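Kitchen Notes: Dial-Control Microwaves and the Surface Under Them
Compiled by Greer Rennie
Last revised in December

A microwave with rotary controls has fewer places for grease to hide than one with a keypad, but the places it does have are awkward. Most of the residue collects at the base of the knobs, in the vertical seam beside the door, and along the line where the cabinet meets the counter. The method below deals with those areas in order. It applies to plain plastic fronts. For painted or brushed metal, check the manual first.

Before starting
Unplug the oven. Turn the timer to zero and note the power setting. Have ready one bowl of warm water with a few drops of dish soap, two cloths (one damp, one dry), a soft toothbrush and some cotton swabs. Do not spray anything directly at the control panel. Liquid can run down the shaft behind a knob and reach the switch.

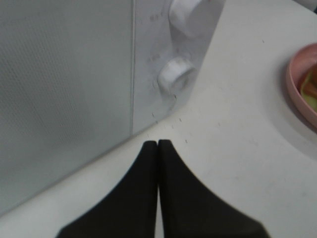 Work from the door toward the controls. Fold the damp cloth over a fingertip, run it down the seam from top to bottom, refold to a clean side and repeat until the cloth comes away clean. Wipe the door with light pressure and leave the mesh screen alone apart from its smooth outer cover. A screen that is torn or burned through is a repair job, and the oven should stay unplugged until it has been looked at.

The surface underneath
Slide the oven forward with both hands on the cabinet, never by the door. Crumbs and dried drips under the front edge are best lifted with a plastic scraper held nearly flat. On white laminate, abrasive powder leaves a dull patch that shows more than the stain did. For tea or tomato marks, mix 3 tablespoons of baking soda with enough water to make a paste, leave it for five minutes and wipe it off without scrubbing. Rinse twice. Soap film on a pale matte surface dries gray and holds dust.

Fine scratches cannot be cleaned out. If a line is still there after rinsing and a fingernail catches on it, treat it as wear and keep standing water off it. 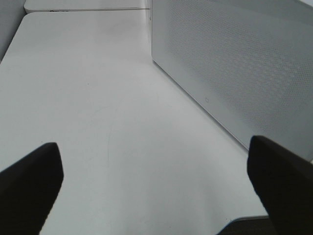
Sheena Moncrieff disagrees with the paste on laminate and writes that plain dish soap under a warm cloth, left in place for ten minutes, does the same work with no residue to rinse. The warm cloth is slower on tomato but is the safer first attempt on an old top. Use the paste only if the mark remains.

Knobs and control panel
1. Wring the cloth until it no longer drips. Wipe the flat areas of the panel, stopping short of the printed marks.
2. Pass over the printing once, lightly, with no cleaner other than soap. Solvents and melamine sponges can take the ink off.
3. Run a barely damp swab around the base of each knob. Change swabs when the tip turns gray. Use the dry toothbrush for grip ridges.
4. Pull a knob off only if the manual says it is removable. Pull straight out, wash it in the bowl, and dry the socket before refitting. 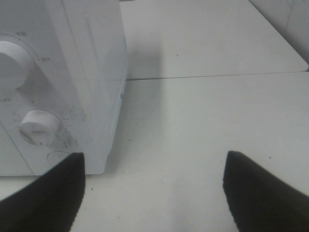
5. Buff the panel with the dry cloth. Push the oven back to its place, leaving the side and rear clearance given in the manual, and plug it in.
6. Check both dials through their full travel. To test heating, put 500 milliliters of water in a microwave-safe container, heat for one minute and confirm that the water is warmer.

Keeping it clean
Splatter is mainly a matter of filling. Leave some space below the rim, cover the bowl with a vented lid, and stir halfway through. Cut pieces heat more evenly when they are close to one size. Confirm that a colored bowl is marked for microwave use before it goes in. 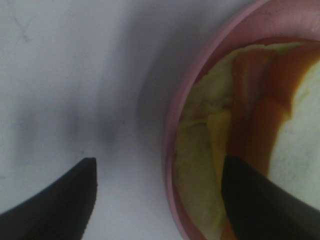
Cut pieces in a pink bowl.

Wipe the turntable after each use and the ceiling of the cavity once a week. Corrections go to Greer Rennie.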